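Unit 6: Shared surfaces and who tidies them
Course: Everyday Order, spring term
Notes by Balthasar Sutter

Please read these notes before the seminar. They repeat some things from Unit 3, and I ask for your patience with that. Students who missed Unit 3 can follow without it, but the word "resting place" will then be a little strange to you.

6.1 What we mean by a shared surface

A shared surface is any flat place at working height which more than one person uses and which belongs to none of them in particular. The kitchen worktop of a shared flat is one. So is the counter by the photocopier, the long bench in a potting shed, the shelf inside the front door. A desk with one owner is not a shared surface, even when other people put things on it. The difference matters for the reading, where Medrano treats both kinds together and gets, in my opinion, into difficulty.

On a surface with an owner, an object that lies there has a meaning which the owner knows. The bill is on the left, so it must be paid. On a shared surface this meaning is lost when the person leaves the room. The next person sees a bill and does not know if it is paid, forgotten or thrown away.

6.2 Resting places and waiting places

In Unit 3 we said that a resting place is where a thing stays when it is not in use. A waiting place is where a thing stays until somebody does the next step with it. The bread knife rests in the drawer. The letter waits by the door.

Shared surfaces become full with waiting things. This is the main claim of the unit. In the house diaries which you kept in January, look at the entries for the kitchen and mark each object with R or W. In my own diary almost everything was W, including a lamp that waited for a bulb the whole month.

6.3 The Brophy household

The Brophy diary is in your reader, page 106. Three adults share one kitchen table, and they eat, sew and do the accounts on it. They tried 2 systems.

First system: each person has a tray. The tray may stay on the table until the evening meal, and then it must go. This worked for the accounts and failed for the sewing, for the simple reason that cut cloth with pins in it does not like to be moved.

Second system: the table is cleared fully at six in the evening by whoever comes in first. It sounds unfair and they write that it was unfair. Still, they kept it longer than the trays. Please think about why, and bring a short answer of half a page.

6.4 The cost of clearing

Clearing takes time, and the time is seldom paid back to the person who spends it. Hamdia Mersha calls this "the borrowed quarter of an hour" in her essay (reader, second text). She thinks that a rule is only fair if the person who clears is also the person who next needs the space. I find this too strict for a family but rather good for a workshop.

A second cost is loss of place. If I move your papers, I destroy the order in which you left them. Many quarrels which seem to be about mess are about this.

6.5 Size and height of the surface

It is often believed that a bigger table solves the problem. The diaries do not support this belief. A large surface gives more room for waiting things, and the middle of it, which is difficult to reach from a chair, fills first and is emptied last.
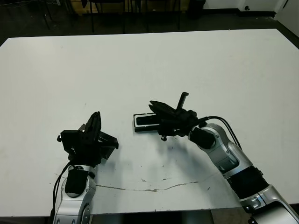

Kieran Quinlan objects to this paragraph every year. At his house, he says, it is the corners that fill first, and the middle stays free since people need it for plates. He would like me to write "the part that is not used for eating" in place of "the middle". I leave my version and ask you to check it against your own diaries.

Height has less effect than I expected. A standing counter collects small things, such as keys and coins, and a low table collects paper. More than this I would not like to say.

For the seminar
Bring the January diary with the R and W marks.
Bring the half page on the Brophy table.
Read Mersha to the end, also the notes. Medrano only the first two sections.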